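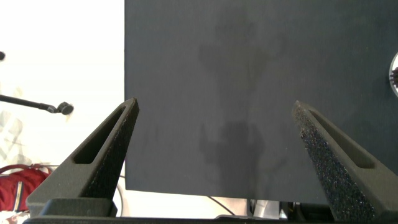 I have become a person with opinions about table mats. I didn't plan it. It crept up on me in December, when our old craft table got its third glue burn and Wilma Matheson (whose table it was, before she gave it to us) said something had to go down on the next one or she'd be taking the next one back.

So for most of the summer I've been trying things out as a work surface, and I've finally landed on the big plain black mat on the white table. I love it! I know it's a mat. But if you sew, or glue, or fiddle with tiny bits of anything, you'll understand how much nicer life gets when you can find the thing you just put down.

White tables are lovely for light and hopeless for pins. I also do a lot of cutting in cream and ivory, and on a bare white top I was forever patting round with my hand like I'd lost my glasses. Pop the same scraps on black and there they are. The catch is that navy thread now vanishes completely, so I keep a cream tea towel in the drawer for dark jobs – not glamorous, does the trick.

I tried the felt first. Margaux Masson swears by felt, but she does beading and wants her beads to stay where she drops them. I want to slide fabric about, and felt hangs on to every bit of fluff in the postcode. Then I had a go with a vinyl offcut from the hardware shop, which curled up at the corners and stayed curled through 4 days under a stack of cookbooks and a slow cooker.

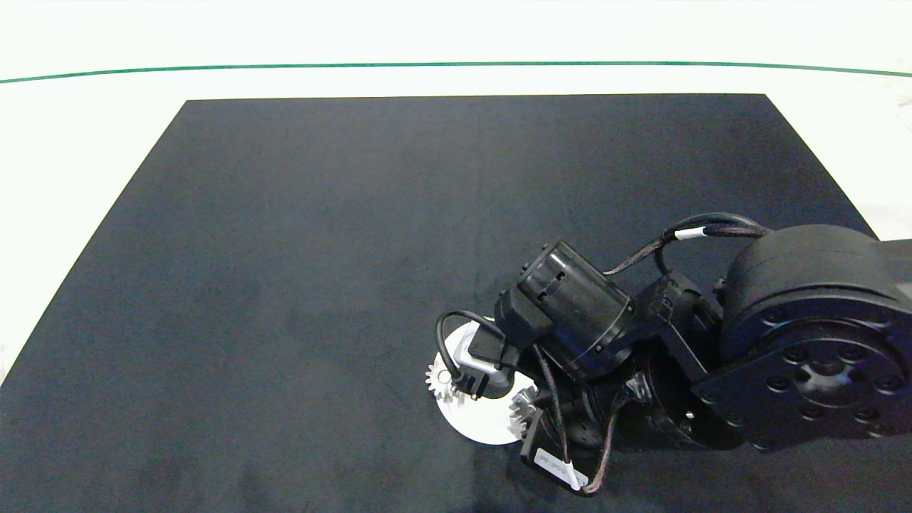 Nutville Makers' Club – Tables & Tools Group

The fabric one lies down properly, and that's what sold me. It does crease a bit, and there are a few lighter smudges down the left side that I've decided to live with. Ailsa Yule reckons a damp cloth and a bit of patience. Ruaridh Forsyth reckons chalk, which I thought was mad until I realised he meant for marking out on it, and now I'm quite keen. Chalk on black! Like a tiny blackboard you can sew on.

A few things I've picked up, if you're thinking of getting one. Buy it bigger than you think, but leave a bit of white showing down both sides, because that's where your cup goes. (Your cup does not go on the mat. Ask me how I know.) Roll it up, don't fold it. And vacuum it with the brush head on low, or you'll be chasing the whole thing across the table and swearing in front of the juniors.

Oh, and don't iron on it. I haven't, but I've thought about it at least once a week and Catriona MacAulay gives me a look every time I walk past with the iron.

Next on my list is the dark board. I'd like to try pinning pattern pieces on one, if I can find a spot where I'm not standing in my own light the whole arvo. If you've done this at home and have a colour you like better than charcoal, leave me a comment. I'm wavering on a dusty green, and Margaux is already saying felt.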